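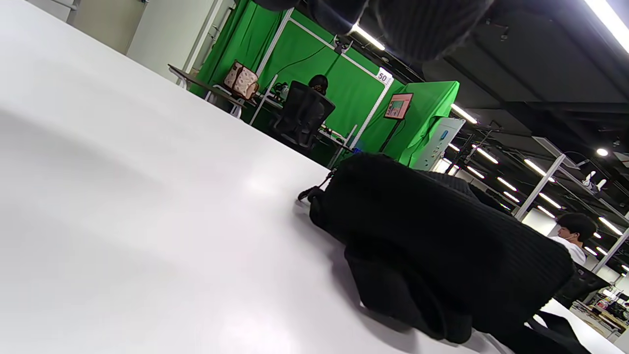

Flat, then rolled: a morning with soft bags and Mrs Bepari

Give Mrs Bepari a soft black bag with a strap and she can't leave it alone. She has it flat on the white tabletop before she has finished saying hello, one palm pushing the air out, the other hand already going after the strap.

"People fold the bag and then wonder what to do with the strap," she says. "Start with the strap! It's the only part with a mind of its own."

She runs Bepari, a small mending and packing business in Kirkness, and soft bags are her great love. Last year 1,866 of them came through the shop to be checked, mended where they needed it, and packed up again. She remembers a surprising number of them. The one she talks about most is the Rasby, a floppy everyday pouch that she thinks is wonderful to carry and a complete pest to put away.

"It has no shape at all when it's empty. I love that about it. You put your shopping in and it becomes a bag, you take the shopping out and it goes back to being a sock."

I ask what she does first with a bag that has been stuffed in a drawer for months. She finds the strap and follows it with her fingers back to where it's sewn on, feeling for twists as she goes. If there's a twist she undoes it from the stitched end. Pulling from the loose end only makes it tighter – I can confirm this, having done it wrong for years.

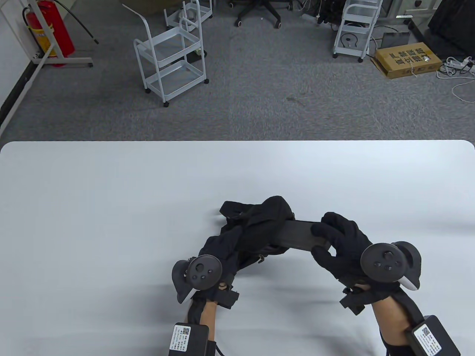
"Hold one end still"

Black fabric is the hardest to work with, she says, and a pale table is a great help with it. You can see the outline of the thing, and you can see if a loop has crept out from underneath.

"One hand holds the bag, the other hand has the strap. If both hands are busy with the bag, the strap goes wherever it likes. Hold one end still. My mother said that about sheets."

Once the strap is straight she lays it along the length of the bag, brings the two long sides in over it, and rolls from the closed end. She never irons them. A creased bag gets a gentle tug at the corners and a night under a heavy book, and if the creases are still there in the morning she lets them be.

We talk for a while about loops. Lots of people tuck them in for neatness, but she likes hers left out at the end, where a finger can find it in a dark cupboard. She gets quite heated about this. In April she repacked 574 bags for a shop called Brero and they'd asked for every loop to be hidden, so she hid them, "and I thought about it every night when I went to bed." 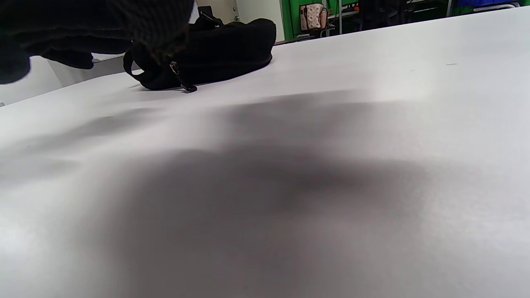
Rafsan Amarasinghe

I went home and emptied the cupboard under the stairs. It took me about 2 hours, mostly spent untwisting, and by teatime I had a row of rolled bags with all their loops sticking out. When I rang Mrs Bepari to tell her, she wanted to know which end I had rolled from.

The closed end, I said, and she was delighted. Then she asked what I had done with the umbrellas.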